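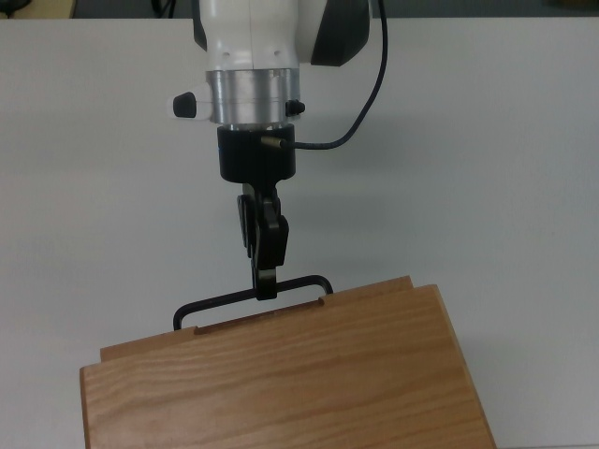 Unit 44 walk-through, Brurkorby building
Wednesday, started 9:15 am

Comments are mine unless I've put Chiyo Amano's name beside them. She had the clipboard for the kitchen and I did the rest.

Front door and lock - OK
Closes by itself now. The old closer used to slam hard enough to wake the baby across the hall, so I'm pretty happy with this one!

Hallway smoke alarm - OK
Pressed the button, it screamed, we both jumped. Replace-by date is still a good way off.

Bedroom smoke alarm - FAIL
Chirping, and the tenant says it's been at it since the long weekend. New battery made no difference. I've asked Grusitz for a whole new unit (their order no. 3592) and left a loaner up in the meantime.

Kitchen range and hood - OK, with a comment
Chiyo: filter is greasy, please soak it. Fan works on both speeds. Anti-tip bracket is there, I pulled the range out to look.

Under the sink - OK
Dry as a bone. The cleaning stuff has been moved up to the high cupboard like we asked last time, thank you!

Kitchen outlets - OK
GFCI trips and resets. The one beside the fridge is a bit loose in the wall (not dangerous, but I'd like it snugged up before winter).

Bathroom fan - FAIL
Hums away but won't hold a square of toilet paper against the grille, which is my very scientific test. I think the duct has come off up in the ceiling. Iglesias Heating has been called.

Hot water at tap - OK
Took a minute to come through. Fine once it did.

Windows - OK / see comment
All open, all lock. The bedroom one needs a good shove, and I don't love that for a fire exit, so I've waxed the track. Try it again next visit.

Balcony railing - OK
Leaned on it, rattled it, no movement. Two planters were hanging on the outside and they need to come inside the rail, please. We're four floors up over the parking lot.

Dryer vent - OK
Cleaned in September, sticker is on the machine. Still a handful of lint behind it - I took that with me.

Storage locker - NOT CHECKED
Couldn't get in. The key on my ring is for 742 at the Stidport building, my own fault. Will come back for this one.

Follow-up: bedroom alarm, bathroom fan, locker. Tenant prefers mornings, and please knock loudly, the doorbell is still on my list.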